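Chapter 7
What the Visitors Saw

On 16 February 2019 the engineering firm Prenico opened its doors in Grusstead to anyone who wanted to watch a robot do the washing. The invitation promised "the household of tomorrow". It also promised sandwiches, and most of the people I spoke to could tell you more about those.

I went along with a notebook and a basket of prejudices. I had been to open days before. At one in Zotmont a machine built to greet guests had spent the afternoon greeting a coat stand, with great warmth, in two languages. So I picked a spot near the front and waited to see what the word "demonstration" would mean this time.

It meant laundry. Orla Horgan, who ran the day, told us the robot would be dealing with two items, one teal and one black. A man behind me said he had 22 items at home and would be glad to bring them in. Horgan had clearly met him, or someone very like him, at every event of her working life, and she carried on.
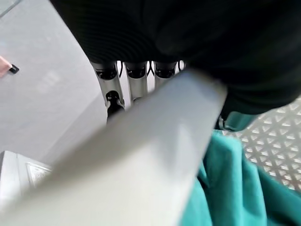
Figure 7.1 Silver fingers and black fabric, with the teal cloth nearby, from a camera at the robot's wrist.

The first lesson of any open day is that visitors and engineers are watching different shows. The visitors look at the washing. The engineers look at the fingers, the cables and each other's faces. Dindo Manalastas, who had written much of the grasping software, hardly glanced at the cloth all afternoon. When I asked him what the hard part was, he said "cloth", and then, after some thought, "all of it".

He had a point. A brick is the same shape when you pick it up as when you put it down. A shirt has no such manners. It folds, it slides, it hides its own edges, and a camera that knew where the sleeve was a moment ago may have to start again. We will come back to this in Section 7.3, where there is some mathematics, and where readers who have been enjoying themselves may wish to make tea.

The second lesson is about time. Imelda Panganiban, a retired schoolteacher in the row beside mine, had brought a watch and meant to use it. She made the full routine 563 seconds. She then informed Horgan that she could do it in seven, with a baby on one hip.

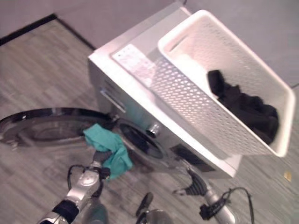 Page 355

Is seven seconds against 563 a fair comparison? Panganiban thought so, and the room was with her. But look at what each figure leaves out. Hers leaves out the decades she had spent learning what a wet towel feels like. The robot's leaves out January, when Manalastas and his colleague Svetozár Zelenák worked on nothing but the business of getting cloth through a round opening. A demonstration shows you the performance and sends the rehearsals home early.

Kelly Tindall, who teaches with the Vishwakarma kit in her own classroom, asked the best question of the day. She wanted to know how many attempts the robot had failed that week. Zelenák looked at Horgan. Horgan looked at the sandwiches. Zelenák then gave a full and frank answer, which took longer than the washing, and I filled four pages with it. Most of this chapter grew out of those pages.

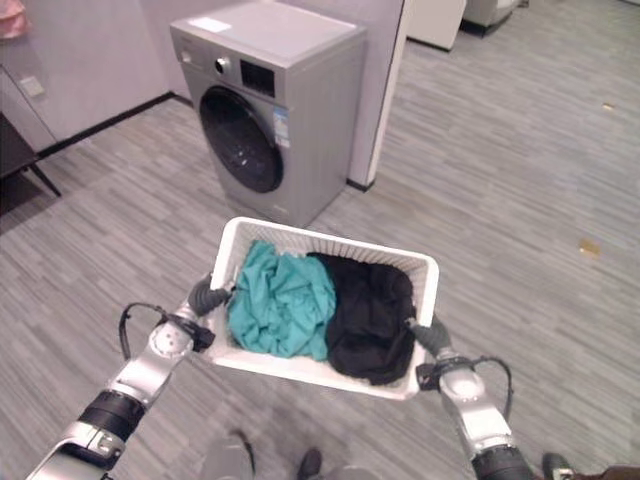
7.1 What counts as a demonstration?

Before reading on, write down one household job you did this morning, and every step in it. Most people stop too soon. If your list for making toast does not include finding the bread, begin again.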